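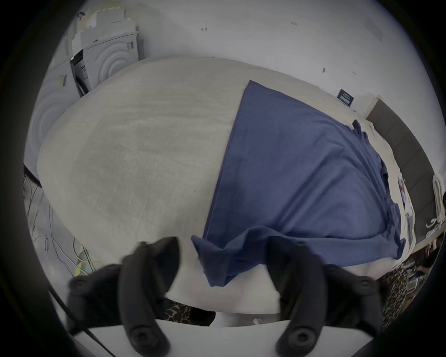 I have wanted a tool library in Skeltdale for years, and as of this weekend we have one! It's in the old Saarela bakery building on the corner, in the back room where they used to keep the flour, and it opened Saturday morning with a line out the door.

If you haven't run into the idea before, you borrow a tool the same way you'd borrow a book. Neighbors gave what they had sitting in garages and basements, and now anybody on our side of the creek can take home a tile cutter or a post hole digger for a week. We have 828 households in the neighborhood, and I would bet most of us own a hedge trimmer that runs twice a year. Mine sure does. Well, it did -- it lives at the library now.

The call for tools went out in March and I figured we might fill a shelf. By opening day there were 100 tools checked, cleaned and tagged, plus a box of odd sockets that will be somebody's winter project. My favorite is a hand-crank apple press that came from a house up on Sterkana Street. I have already put my name down for it the first week of October, so hands off until then, please. 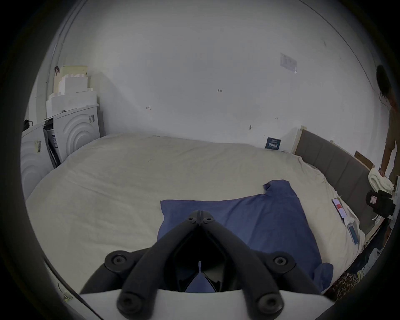
Do you have to own your home to join?

Renters are just as welcome as owners. Bring something with your Skeltdale address on it (a utility bill is fine) and $20 for the year, and you can borrow the same day.

That money goes for blades, oil, extension cords and the little repairs. You can have up to three things out at once. Late fees are a dollar a day and so far I'm the only person who owes one, for a stud finder I was supposed to bring back Sunday night and left in the car.

The part I didn't expect was how long people would hang around. I went in for a pipe wrench and came out more than an hour later, having learned how to sharpen a mower blade and which of my neighbors keeps bees. I've lived on Nallo Court long enough to think I knew everyone on my block, and I met two people from four doors down. We stood there by the sawhorses talking about storm windows like old friends.
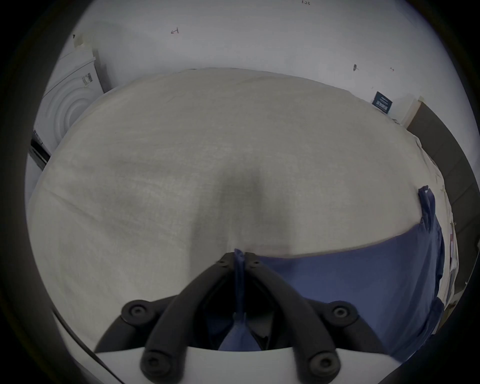 There are a few things still on the wish list. We could use a second tall ladder, since the one we have was gone in the first ten minutes Saturday. A wet/dry vac would be great too, and a wheelbarrow with a tire that holds air. If yours needs a small fix, bring it anyway and we'll look at it. Gas cans and anything with a frayed cord have to stay home.

Hours are Saturday 9 to noon and Wednesday evening 6 to 8. If you reserve something, it gets held for 48 hours and then goes back on the shelf. The reservation sheet is a clipboard on a nail for now -- bring a pen, ours keep walking off.

I'm there most Wednesdays. Come say hi, and ask to see the apple press!

7 comments | Share this post

Last updated: 17/09/2007

Contact | Back to top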